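Brindari Manipulation Study: Interim Report to the Nituvano Fund
May 1, 2020

Work in this period covered the second collection round and the first training runs on the combined set. The target for the round was 2000 demonstrations of kitchen tasks recorded with hand-held grippers. The target was met. After filtering, 733 episodes were rejected, most of them for lost marker tracking on one hand while the other was in motion. The rejection rate is higher than planned and is the main item of concern in this report.

Tracking loss is concentrated in tasks that involve a door. When an operator reaches into a cavity, the marker cube near the gripper base can pass behind the door or the housing, and the pose estimate drifts until the cube is visible again. Short gaps are now filled by interpolation. Longer gaps still cause the episode to be dropped.
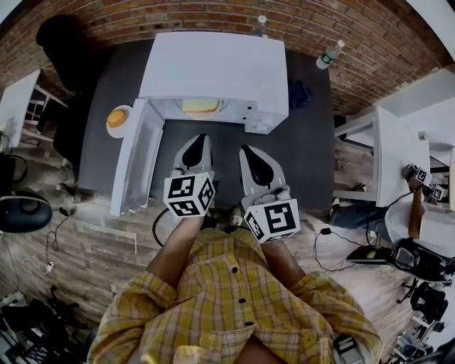
The policy was trained with the Erraji code base at a batch size of 64. Two versions were compared: one trained on raw gripper poses, the other on poses expressed relative to the opposite hand. The relative version gave smoother two-handed motion and fewer failed grasps on small plates. It gave no gain on single-handed tasks. Both versions remain weak at closing doors, where the training data are thinnest.

Work for the next period is as follows. The Nuritz filter will be rerun on the rejected episodes with a looser gap limit. Door tasks will be recorded again with a second overhead view. Robot trials are scheduled for August, subject to lab access. No change to the budget is requested.

Contact: Brindari project office | © 2020 Brindari | Back to top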